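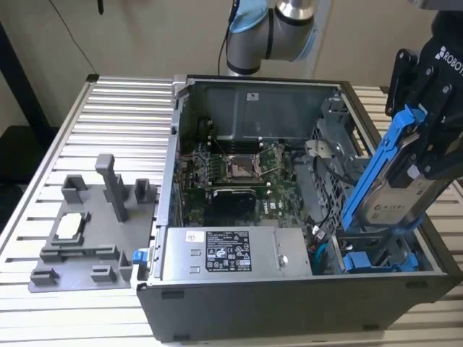
Replacing a 3.5-inch hard drive in a caddy-type desktop tower
Jelleck workshop notes
Written by Blair Mowat, checked by Dong-hyun Sun

These steps apply to older office towers in which each hard drive sits in a plastic caddy and slides into a metal drive cage. The procedure is the same whether the machine is complete or partly stripped for rebuild.

You will need
A flat, stable work surface
A grounded wrist strap
A Phillips #2 screwdriver (only if the side panel is held by screws)
The replacement drive
A small tray for screws

1. Shut the computer down from the operating system. Switch off the power supply if it has a rear switch, then unplug the power cord and every external cable.

2. Press the power button once and hold it for five seconds to drain any remaining charge.

3. Lay the tower on its side with the removable panel facing up. Remove the panel and set it aside.

4. Clip the wrist strap to bare metal on the chassis. Paint does not give a reliable ground.

5. Locate the drive cage. Note which bay the old drive occupies and which port on the motherboard its data cable goes to. Label the cable if more than one drive is fitted.

6. Disconnect the data and power connectors from the drive. Pull on the connector body, never on the wires. Some data connectors have a metal clip that must be pressed first.

7. Squeeze the caddy's release tabs and draw it straight out. If it binds, push it back in and check for a cable caught behind it.

8. Flex the sides of the caddy outward and lift the old drive off the locating pins. Set it down on an antistatic bag, circuit board side up.

9. Seat the new drive in the caddy. The pins must enter the threaded holes along both edges of the drive — a drive resting on top of the pins will jam in the bay. Check that the connectors face the same way as before.

10. Slide the caddy into the bay until the latch clicks. Tug it lightly to confirm it is held.

11. Reconnect data and power. Route loose cables away from fans and clear of the cage opening.

12. Refit the panel, stand the tower upright, and reconnect the cords.

Checking the drive
Enter the firmware setup and confirm that the model and capacity are listed. If the drive is missing, power down, unplug, and reseat both connectors. A blank drive must be initialized and formatted before it appears in the file manager.

If the machine has no processor fitted, leave this check until the rebuild is complete. Write the bay number on job sheet 131 and keep the sheet with the tower.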